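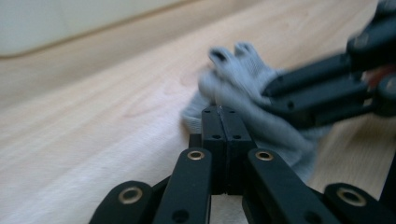 Wedding Fair at the Gittins Hall: Notes from a Married Man

My niece got engaged in December, and by Tuesday of the following week I had been volunteered to drive her to the Unton Wedding Fair. Her fiance had a shift. My wife had a headache that cleared up by lunch.

Doors opened at 10. The program listed 301 exhibitors, and I believe my niece spoke to most of them. Parking was $25, payable to a man in a bow tie.

I should say that I have been married a long time, to a woman I met in line at the DMV. We had sheet cake and a borrowed tent. So I walked in with a certain attitude, and it lasted as far as the second aisle, where a firm called Ikovance offered to write our love story for us. You fill out a form with how you met, your first fight and your favorite takeout, and a few weeks later you get a bound book with your names on the spine. The price was $691. I asked what they would do with the DMV. The young woman at the table said they could "bring out the waiting."

My niece liked the florists. I liked the chairs by the florists.

At noon there was a talk on the small stage by Dirk Kuhlmann, a marriage counselor with a head cold. The fair had scheduled him opposite the cake tasting, so there was plenty of room. He spoke for half an hour about money, in-laws and who gets up when the dog is sick. He asked the engaged couples to turn to each other and say what they thought they would argue about in ten years. One pair in front of us got started right away and had to be shushed.

My niece wrote down three of his questions on the back of a limo brochure. She was quiet for a while after that, and then she wanted cake, and the cake was gone.

The last stop was Gotis, a bridal shop from two towns over. There was a dress on the stand for $1800. She looked at it, walked to the end of the aisle, and came back to look at it again. I held her purse and two bags of samples through both visits.

She called her fiance from the car and asked him what he'd do if the dog got sick. They don't have a dog. They were still talking about it when I pulled into her driveway.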